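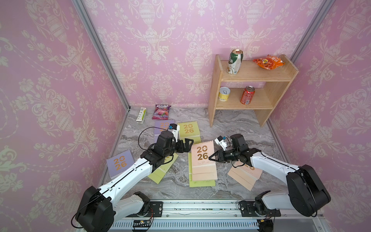 Bovar Wallpaper Pasting Machine, review after four rooms

Posted Tuesday, July 30, 2019

I bought the Bovar in April from the Gilbert hardware store in Westanau. It cost me 87 dollars and I paid for it myself. Before this I did all my papering with a bucket, a brush and a folding table, and my back did not like it.

The machine is a long plastic tray with a lid and a roller. You pour the paste into the tray, pull the paper under the roller, and it comes out with paste on one side. There is no motor and no cable. Empty it weighs 914 grams on my kitchen scale, so you can carry it up a ladder if you want, but full of paste please do not do this. I tried it one time on the second step and I was cleaning the stairs until dinner.

Setting up took me a whole evening. The instructions are four small drawings and the third one shows the roller on the wrong side. If your paper comes out dry, turn the roller around. The two clamps hold well on a table with a thick top. On my thin camping table they were loose, and I had to put a piece of cardboard under each one.

With normal paper the result is very good. The paste is even from edge to edge and I had no dry spots in the bedroom or in the hall. With thin paper you must pull slowly, or it tears at the cutting edge. With heavy vinyl I was not satisfied, the roller slides over it and leaves stripes without paste. For that I went back to the brush.

What the machine cannot do is help you with the pattern. If your paper has a big repeat, cut all the strips first, number them on the back with a pencil, and then paste. I did the first wall without numbers and I had two strips upside down.

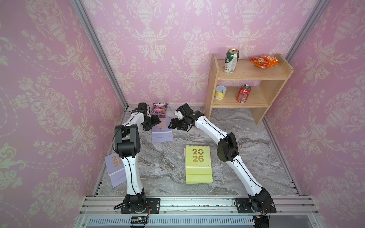 Damask with urns and garlands, pink and cream on three walls.

For a paper with a large motif I also buy one more roll than the calculator on the label tells me. You lose a lot at the top of every strip, and a second order can come in a slightly different color.

About the paste: I used the Prurnard powder, medium strength. Mix it a little thinner than the box says and let it stand for twenty minutes. When it is too thick, it collects behind the roller and drops on the floor in lumps.

Cleaning is the part I like least. The lid comes off easily, but the roller sits on two small plastic pins and one of them already looks white and tired. I wash it in the bathtub with warm water right after the work. If you wait until the next morning you will need a toothbrush.

Good: light, even paste, fast with normal paper, no electricity.
Bad: poor instructions, weak pins, not for heavy vinyl.

I give it four stars out of five. Spare pins are not sold separately, I asked in the store.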